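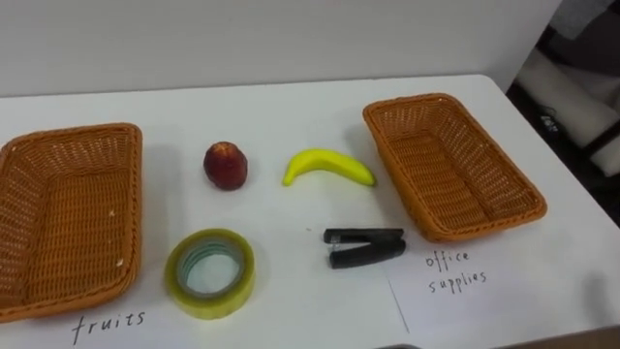
Sudura 浅型バスケット(長方形)2個組

収納用品は買えば片づくと思われがちですが、当店ではそういう売り方をあまり信用していません。このバスケットも、置いただけで机の上がきれいになる品ではありません。オレンジがかった黄褐色の、編み目の詰まった浅いかごが2つ。内容はそれだけです。仕切りなし、ふたなし、持ち手なし。それで足りる方に向けたページです。

■ 形について

縁は丸く巻いてあり、側面は外に向かって少し開いています。開いている分、手は入れやすいのですが、棚にぴったり並べたい方には無駄な隙間ができます。採寸のときは底ではなく縁の外側で測ってください。メーカーのカタログには「すっきり並ぶ」と書いてありますが、それは底面の寸法で考えた場合の話で、実際には縁同士が先に当たります。

浅いので、中身は上から全部見えます。探す手間は減りますが、散らかっていればそれも全部見えます。来客前に何でも放り込んで隠したい、という用途なら深型をお探しください。当店では深型を扱っていません。

■ 入れるもの

台所と仕事机が同じテーブル、というお宅は多いと思います。りんごとバナナの横にセロハンテープとホチキスが転がっている、あの状態です。2個組の使い道として一番無理がないのは、果物で1つ、文房具で1つという分け方でしょう。

ラベルは付属しません。以前は木札付きのセットもありましたが、札だけで値段が上がるのが納得できず、仕入れをやめました。白い紙に黒のペンで「fruits」「office supplies」と書いて、かごの手前に敷いておけば用は足ります。字がきれいである必要もありません。日本語でもちろんかまいません。紙なら中身を替えたときに書き直せます。

分類を細かくしすぎるのはおすすめしません。「クリップ」「付箋」「消しゴム」と分けはじめると、かごがいくつあっても足りなくなり、こちらは売上が増えますが、お客様の机は狭くなります。まず2つで始めて、続いたら考えてください。

■ 果物を入れる場合

編み目があるので通気はします。ただ、「通気性で果物が長持ち」という宣伝文句は当店では使いません。かごに移しただけで日持ちが変わるのを、店の台所で確かめられたことがないからです。バナナとりんごを一緒に入れれば、バナナは早く熟します。気になる方は別々に置いてください。

洗った果物は水気を拭いてから入れてください。柔らかい桃などは編み目の跡がつくことがあるので、布巾を一枚敷きます。

■ 文房具を入れる場合

テープやホチキスくらいの大きさのものには向いています。ホチキスの針、画びょう、ゼムクリップをばらで入れるのはやめたほうがいいです。編み目に入り込むと、取り出すのにかなりいらいらします。小皿か空き箱に入れてから置いてください。ペンは寝かせて入れることになるので、立てて使いたい方はペン立てのほうが便利です。

■ 手入れ

細かいほこりや白い粉のようなものが、内側の編み目に残りやすい品です。乾いた刷毛で払ってください。Betham の卓上ブラシを一緒にすすめる店もあるようですが、使い古しの歯ブラシで十分です。丸洗いと漂白剤は避け、汚れがひどいときは固く絞った布で拭いて、陰干しにします。

■ 店内での使用メモ

Vega Arrieta(仕入れ担当)
4月から休憩室のテーブルで使っています。最初の1週間は全員きちんと分けていました。その後は文房具のほうに飴やレシートが混ざりはじめ、いまは3日に1回、わたしが出しています。かご自体は形も崩れず、特に不満はありません。人間のほうの問題だと思います。

Ka-ming Poon(発送担当)
同じ大きさなので左右を入れ替えても使えるのはいいです。机の上では斜めに置いたほうが取りやすかった。Mok の樹脂製トレイと比べると、滑らせたときの音が静かです。拭き掃除の楽さでは Mok の勝ち。汚れものを入れるならあちらにします。

■ よくいただくご指摘

「2つの色が微妙に違う」
濃淡の差が出る場合があります。極端に違うものは出荷前に外していますが、完全に同じ色をお約束することはできません。

「1つだけ売ってほしい」
2個組のみです。箱がそのように作られていて、ばらすと残りが売れません。

「Stastero の棚に入りますか」
棚の型番と内寸を添えてお問い合わせください。「入るはずです」とはお答えしないことにしています。以前それで返品をいただきました。

■ 販売について

品番 457
内容 長方形バスケット 2個
付属品 なし(果物、文房具、ラベル用紙は含みません)
在庫 今回入荷分 100組
返品 未使用に限り受付、返送料はお客様負担

今回入荷分の受付は6月30日までです。次の入荷は未定で、値段が上がる可能性もありますが、上がらない可能性もあります。急いで買う理由にはしないでください。いま家に空いている箱や皿があるなら、先にそちらで何日か試してみることをおすすめします。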